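The Plekura Dressing

Braulio Xolalpa did not believe in the salad dressing. Over 2448 people had apparently signed up for it, and he supposed they had all eaten lemons before.

"It's oil," he said, when the bowl was tipped over the plastic cup.
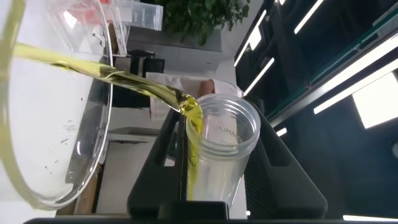 The pouring, batch 382

Saranya Amin wrote down the batch number and ignored him. She had come from Ornuvska in January with a recipe her aunt swore by, and she had put the yellow in a flask and the orange-red in a tube, as if glassware made it medicine. 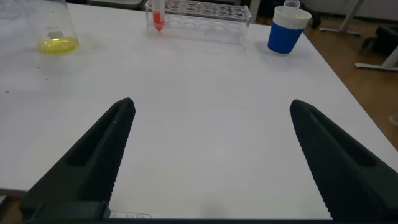 Saranya said her aunt had lived to a great age on two spoonfuls a day, and had never once been asked for proof.

"Was she ever ill?"

"Constantly."

He wrote that down himself. Then he went over the colours again: the turquoise, the orange-red, the pale stuff in the beaker with the glass rod.
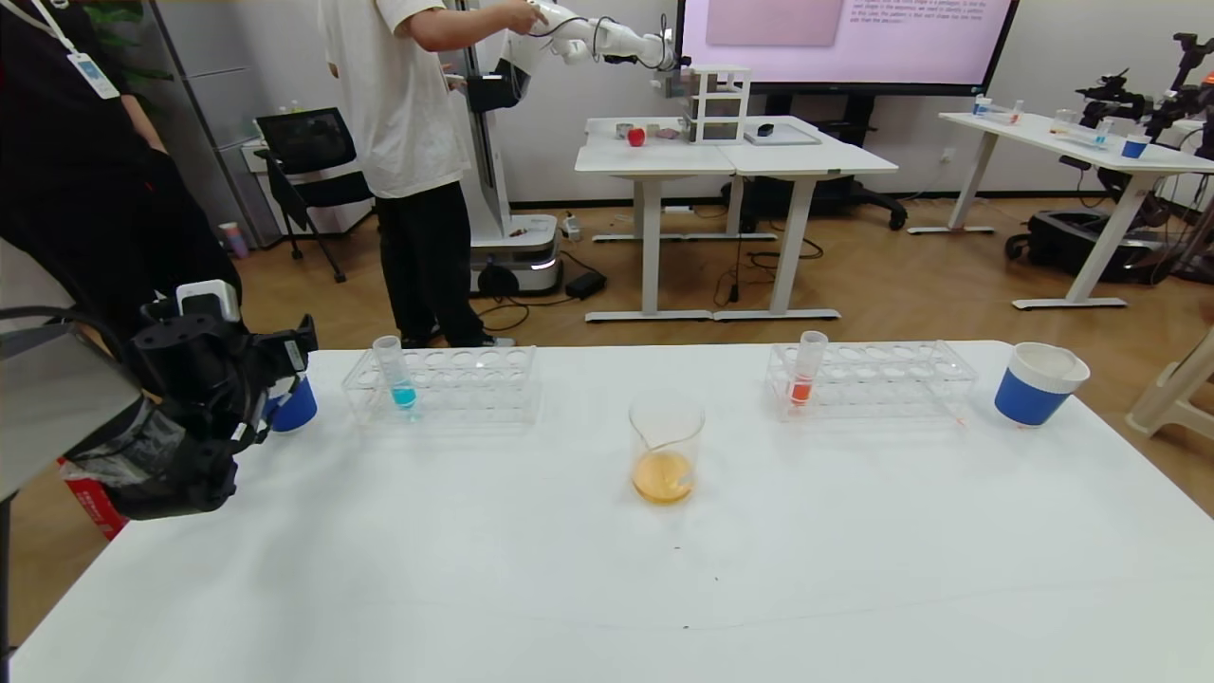 None of it smelled of anything he would pay for. Benmoussa, who held the money, wanted a yes by supper.

"And if I say no?"

"Then you'll have had a salad," said Saranya, and slid the big bowl towards him. 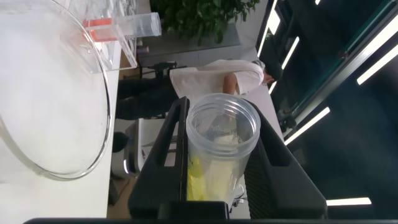
Photo: Brusteo

He went to look for a fork.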